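The Year We Finally Got a Senior Dog

I have been meaning to write this since February, and every Friday I sat down with my coffee and then somebody needed to go out. Somebody always needs to go out! But the house is quiet at the moment and I have a warm gray head resting on my foot, so let's see how far I get.

For years I said I wanted an older dog. I said it at dinner parties, I said it to the lady at the feed store, and then every time we were ready for a new dog we came home with a puppy. Puppies have a way of doing that to you. You walk in with a sensible plan and walk out with something round under your arm that hasn't learned its name yet. We did it three times, and I loved every one of them to bits, chewed baseboards and all.

This time we did it properly. There is a small rescue called Surnlow, a good long drive from us, past the turnoff for Cirkden, and they take in mostly older dogs. Their kennel tags are numbered, and ours was 3417, which I still have on a hook by the back door. He is a wirehaired something-or-other with a beard and very serious eyebrows. The adoption fee for a senior was 85 dollars, and that included his shots and a bag of the food he was used to. He was listed as 10 years old. The vet looked at his teeth and said that sounded fair to her.

He came with the name Ignacio. My husband wanted to shorten it and I wanted to keep it, and we have settled on using the whole thing when he is dignified and "Iggy" when he has his nose in the trash. He answers to both, and also to the refrigerator door.

I had read that older dogs need a few weeks to settle, and I nodded along without really taking it in. The first few nights he wouldn't lie down in the bedroom. He stood in the hall and looked at us – not whining, only looking – and I lay there feeling like the worst hostess in the county. I bought him a nice thick bed and he slept next to it. I moved the bed and he slept where the bed had been. In the end I put an old bath mat by the back door and he curled up on that with a big sigh, and the nice thick bed now belongs to the cat.

Walks were another surprise. Our last dog pulled like a freight train, and I had gotten used to leaning backward the whole way around the block. Ignacio strolls. He stops at every mailbox and reads it from top to bottom, and then he reads it again in case he missed a paragraph. We used to do the loop down to Sornau Pond and back before breakfast. These days we get as far as the bench, we sit for a while, and we come home again. I know all of my neighbors' flower beds now in a way I never did before.

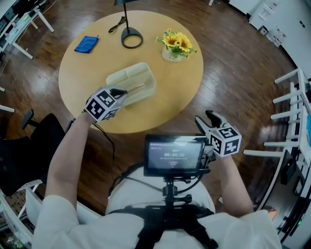
The round table and the cream-colored container

Food took some working out. He is stiff in the back legs in the mornings, and the vet wanted a little weight off him – he came to us at 50 pounds and she would like to see that come down slowly. So dinner gets measured now, and the treats are mostly green beans. I expected a protest. He eats them like a gentleman, one at a time, and then goes to check whether the cat left anything. (She never does. She has learned.)

We put a runner down in the kitchen so his feet don't slide, and a second one by the stairs after he gave us a scare there. I thought they would look awful and I have stopped noticing them entirely. He has one lump we are keeping an eye on and a cloudy left eye that doesn't seem to bother him much, though he does bump the door frame if I change the furniture around. So I don't change the furniture around.

People ask me if it's sad, taking on a dog with fewer years ahead of him. I think about it sometimes, usually late in the evening when he is twitching in his sleep. But then it's morning and he is standing at the door with his beard full of water, dripping on my slippers, and there really isn't time to be gloomy before the first walk.

Anyway, he has just lifted his head and given me the eyebrows, so I had better find the leash. Next time I'll tell you about bath day and what happened to the shower curtain.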